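Contrôle des parties communes et des logements témoins – résidence Parura
Relevé de septembre, établi par Iara Echeverría
Copie : Ximena Godoy (société Daza)

1. Issues et dégagements
Porte coupe-feu du niveau 4 : conforme. Ferme-porte réglé lors du passage précédent.
Escalier B : non conforme. Deux vélos attachés à la rampe, à faire retirer.
Largeur de passage au local poubelles : 78 cm, à reprendre. L'étagère métallique doit être reculée contre le mur du fond.

2. Extincteurs
Hall : conforme, plombage intact.
Sous-sol : étiquette illisible, à remplacer. Mme Pereyra a déjà signalé le point au printemps – sans suite.

3. Électricité
Tableau général : conforme, schéma affiché.
Logement 34 : multiprise branchée sur une autre multiprise derrière le meuble de télévision. Retirée sur place, avec l'accord de l'occupante.
Buanderie : prise descellée près de l'évier. Circuit coupé en attendant l'électricien.

4. Détecteurs de fumée
Essai au bouton dans tous les logements visités. Un appareil muet au 12, pile changée.
Logement 27 : détecteur posé à côté de la cuisinière, à déplacer dans le couloir.

5. Chauffage d'appoint
Un convecteur de 800 W au 19, câble en bon état. Rappel fait de ne pas y poser de linge.

6. Éclairage de sécurité
Bloc du palier 2 éteint. Commande passée chez Stender.

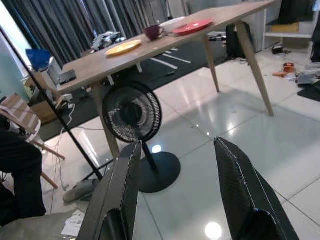
Les points 1 et 3 sont à lever avant la contre-visite, les autres peuvent attendre le relevé suivant.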